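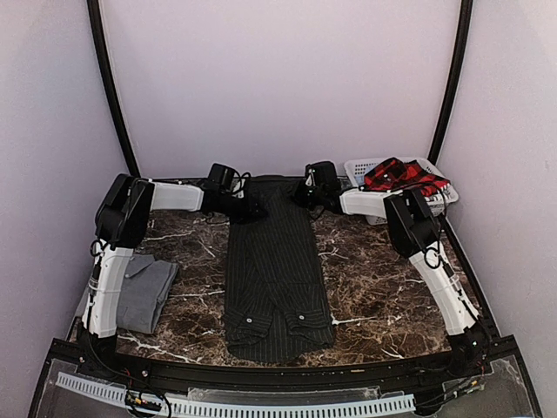 Collection of shirt-folding demonstrations by teleoperation continued through the reporting period on the Tronside two-arm cell. The operator drives both follower arms from a matched pair of hand-held leader arms, and joint positions, gripper openings and camera streams are logged together for the full length of each episode. Long-sleeved shirts remain the hardest garment class in the plan. The sleeve stage calls for both sleeves to lie inward along the body with the cuffs side by side near the hem, as with the charcoal pinstripe on the table, before the panel is shortened. Dark fabric is a known problem at this stage. The black left gripper is difficult to separate from the cloth in the fixed view, and contact labels for these episodes are now taken from the gripper current in place of the image.

Dataset status

The set stands at 3,094 accepted episodes. An episode is accepted when the garment ends inside the target outline, neither arm has tripped its torque limit, and the log has no dropped segments. Rejected episodes are kept in a separate store with a reason code. The most common code is a slipped grasp at the collar, followed by operator abort.

Garments are rotated between sessions so that colour and weave vary within each operator's work. Checked and striped fabrics were added this period. Stripes have proved useful to the reviewers, who can judge sleeve angle against the body by eye.

Operator training

Five operators are now signed off on the leader arms. Training takes 2 sessions per person: the first on towels and flat cloth, the second on shirts with buttons fastened. Ruben Aerts rewrote the operator guide after the first intake. The revised guide sets a fixed order for the folds and asks operators to pause with both grippers open between stages. The pauses make segmentation much simpler and are trimmed before training.

Some variation in style persists. Two operators regrasp more often than the others, and their episodes run longer. We have left these in the set for now, as the regrasps are a reasonable source of recovery behaviour.

Hand guiding

Kinesthetic teaching was trialled as a cheaper alternative, with the operator moving the arms directly. It worked acceptably for single-arm placement. For two-arm folds the operator's hands and forearms blocked the cameras, and synchronizing both wrists was awkward. We do not propose to continue it for garments.

Policy training

The Okero baseline was retrained on the enlarged set. It completes the body fold consistently but still releases the second sleeve early on heavier cloth. The Hakala variant, which predicts longer action sequences, holds the sleeve better and is slower to correct a missed grasp. Evaluation on unseen shirts is in progress and will be reported separately to Fluvley.

Issues and next period

Gripper pad wear has increased with the volume of collection, and replacement pads are on order. Leader arm calibration drifted twice and is now checked at the start of every shift. Work for the next period covers the final shortening fold, a second camera angle for dark garments, and a review of the rejected store for episodes that can be recovered by trimming. No change to the budget is requested.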